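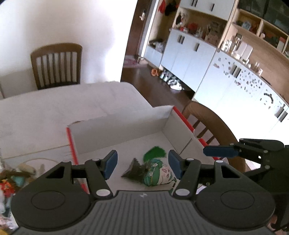 One reader has written to ask when a robot will be able to tidy her bedroom, and whether it could start with the box of odds and ends under her bed. The short reply is that it can't do the whole job yet. Some parts of it are close, and some parts are a long way off.

Can robots do the chores yet?

Updated May 19, 2026

What robots are already good at

Robots have worked in factories for a long time. A factory robot might lift a car door, turn, and put it in place, then do the same again all day. It does this very well. The door is always the same shape, and it always arrives in the same spot.

Some machines do chores at home too. A washing machine washes clothes. A robot vacuum cleaner rolls over the floor and sucks up crumbs. Each of these machines has one job. A washing machine can't pick your socks up and put them in its own drum, and a robot vacuum will usually try to drive round a sock or get stuck on it.

Picking things up, putting them in the right place and knowing which place is right are the parts that people still mostly do by hand.

Why tidying is hard

Think about a box with sweet wrappers, a small toy and a crumpled packet in it. You can reach in and take out the packet without really thinking. A robot has to work through several problems first.

It has to find the packet. Robots see with cameras. A crumpled packet looks different every time it is crumpled. If there is a cartoon face printed on it, the face may be folded in half. Shiny wrappers are harder still, as they reflect the lights in the room and seem to change colour when the camera moves.

It has to decide where one thing stops and the next begins. In a heap, things lie on top of each other. You know that a bit of green sticking out might belong to something underneath. A robot may think it is a separate object.

It has to choose where to hold it. A wooden block has flat sides, so there are good places to grip. A soft packet bends when you touch it. If the robot squeezes the middle, the ends may flop down. If it pulls one corner, the corner may slip away.

It has to use the right amount of force. Too little and the packet drops. Too much and whatever is inside gets crushed. Your skin tells you straight away when something is slipping. Many robot hands can't feel very much at all.

What is a gripper?

A gripper is the part of a robot that does the holding. It does the job of a hand, but most grippers don't look like one. A common kind has two fingers that open and close like tongs. The tips often have soft pads on them, for the same reason that trainers have rubber soles: they slide less.

Two fingers can do more than you might expect. Try it yourself. Use only your thumb and first finger to pick up a pencil, a coin and an empty crisp packet. The pencil is easy. The coin is awkward, because it lies so flat. Now try to open the crisp packet with one hand, still using two fingers. You will probably want your other hand as well, and that is why some robots are given two grippers.

How robots learn

People used to write down every movement for a robot, step by step. That works for car doors. It doesn't work for a messy box, as you would need new steps for every mess.

Now many robots learn from examples. One way is for a person to hold a gripper in their own hand, with a camera fixed to it, and do a chore with it. The camera records what the gripper is near and how it moves. A computer then studies a great many of these recordings and looks for patterns.

Ordinary homes are useful places for this sort of work. Real rooms have chairs in the way, shoes on the floor and toys at the edge of the table. A robot that has only learned from a clean, bare laboratory may be muddled by a normal kitchen.

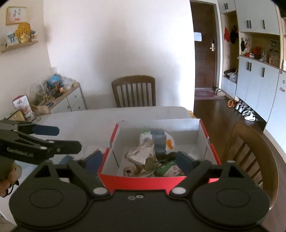

But wouldn't it be easier to make everybody keep their things tidy, so the robot always knew where to look? Another reader sent us this question, and it is a sensible one. Factories do exactly that. They arrange the whole building to suit the machines. Homes are arranged to suit people, and most people would not want to line up their snack wrappers in rows so that a robot could throw them away.

A test at Nerkstead

The Sopacua project has been trying out a two-armed sorting robot in a toy shop's stockroom at Nerkstead. Its job was to take mixed items out of a delivery box and put each one in the correct tray. Over the whole test it was given 2,367 items.

It did well with small boxes and hard plastic toys. It did worse with anything in a soft bag. The robot dropped an item, or put it in the wrong tray, 647 times. A person had to step in when two bags were tangled together.

It was also slow. One full delivery box took the robot 36 minutes. A member of the shop staff did a box of the same size in 6 minutes, and answered the telephone while doing it.

The team will run the test again in October at a bigger shop in Duvton, with new finger pads.

Which chores will come first?

Engineers expect the easier chores to come before the harder ones. Here is how some of them compare.

Carrying a tray of cups along a flat corridor: robots can do this now in some hospitals and restaurants, if the floor is clear.

Moving boxes in a warehouse: robots do this now.

Loading a dishwasher: robots have done it in tests, slowly. Glasses and odd-shaped pans cause trouble.

Folding towels: possible in tests. Clothes with sleeves are harder.

Emptying a box of mixed things and putting each one away: still difficult, even in tests.

Tidying a whole bedroom: not yet.

Would a robot know what to keep?

There is one more problem, and it has nothing to do with fingers. Suppose a robot could pick up anything in the box. It would still need to know what you want done with it. A wrapper might be rubbish. It might also be part of a collection, or have a drawing on the back that you want to keep. A tiny toy might belong to you or to your brother.

A robot can ask, but if it asks about every single thing, you may as well do the tidying yourself. Researchers are working on robots that ask a few useful questions and remember what they are told.

Words to know

Gripper: the part of a robot that holds things.
Sensor: a part that notices something, such as light, sound or pressure.
Grasp: the way a hand or gripper takes hold of an object.

Pupils at Wultbridge tried the two-finger test with different things from their lunch boxes. The grape was the one they dropped most.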